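Table carpet

From the household textiles pages. Last edited 28 December 2020

A table carpet (also table rug, carpet cloth) is a thick cloth laid over a table top, in place of a thin tablecloth or on top of a felt pad. Wool, cotton, or man-made pile. Used for cards, sorting, sewing, kids' play, sometimes just for looks. Not the same as a table runner, see Runner.

Name

"Carpet" in English first meant a cover for a table or bed. Floor use came later and took the word over. Old house lists that mention a carpet often mean one for the table. Dutch still has a word for the table kind, tafelkleed, and the habit of using one hung on longer there than in most places.

History

Knotted rugs from Turkey show up on tables in European paintings from the 1400s on. Too costly to walk on. Cheaper wool and plush covers spread in the 1800s, mostly with fringe or tassels, mostly dark red or green. A sales list put out by the Chamoun weaving shop in 1911 has table carpets in three weights, the heaviest sold with a lining. Demand fell off after that, as wipe-clean oilcloth and then plastic took over in kitchens. Small comeback in the late 1900s through craft and board game players. The Edard line of flat-pile covers was sold from 2000, round and square at first, rectangles later.

Types

Knotted or woven rug type. Heavy, drapes over the sides, pattern in the middle.
Plush or chenille. Softer, sheds for the first few weeks.
Flat pile or felt type. Cut to the size of the top, no drape. Corners square or rounded. Rounded corners fray less and don't curl up as fast.
Backed type. Rubber or latex dots underneath, stays put on slick tops. Can mark varnish if left on for years.

Sizes vary by maker. No fixed standard. Wilma Morrison's guide to cloths for the home (see Reading) gives a rule of measuring the top, then taking off a finger's width all around for a flat cover, so the edge does not catch on sleeves.

Color

Dark plain shades are the usual pick for work and sorting, since pale items show up against them. Teal, bottle green, navy, wine. Patterned covers hide stains better but small parts get lost on them. Judit Illés, writing on sewing rooms, favors mid gray for thread matching and calls black "a lint diary."

Use

Main points are quiet and grip. Dropped items don't ring or bounce, and round things roll less far than on bare wood. Flat-pile covers are common on play tables, and on tables where mixed household bits get set out and sorted before going back to the bathroom or kitchen. A folding screen is sometimes put around the back and sides, which cuts drafts and gives a plain backdrop.

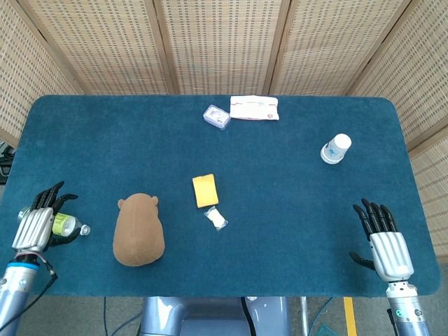

Mixed small goods are where a flat cover does best, as soft, hard and slippery items all need to stay where they are put. A dark teal cover with rounded corners suits this well: a yellow sponge and a brown plush toy stand out on it, and so does a white paper package, while clear plastic boxes and packets are harder to pick out and are better kept near the middle. Bottles can lie on their sides if the cap is tight. Liquid soaps and oils are the main risk to pile, so cap first, then sort.

Care

Shake outdoors. Vacuum with the brush head, low power, along the pile. Spills: blot, don't rub, cold water, then a little mild soap. Lusteo foam cleaner is sold for wool covers; test on the under side frist. Felt types shrink in warm water. Dry flat. Turn the cover end for end every April or so if one side gets more sun. Store rolled, pile out, never folded.

Moths go for wool types. Cedar helps a bit. Freezing works better, bagged, several days.

See also

Baize
Oilcloth
Folding screen
Runner (table)

Reading

Morrison, Wilma. Cloths for the Home. Nivodus, 18 plates.
Illés, Judit. The Sewing Room Table. Nivodus.
Awwad, Marwan. "Carpets off the floor", essay, no page numbers in the copy used.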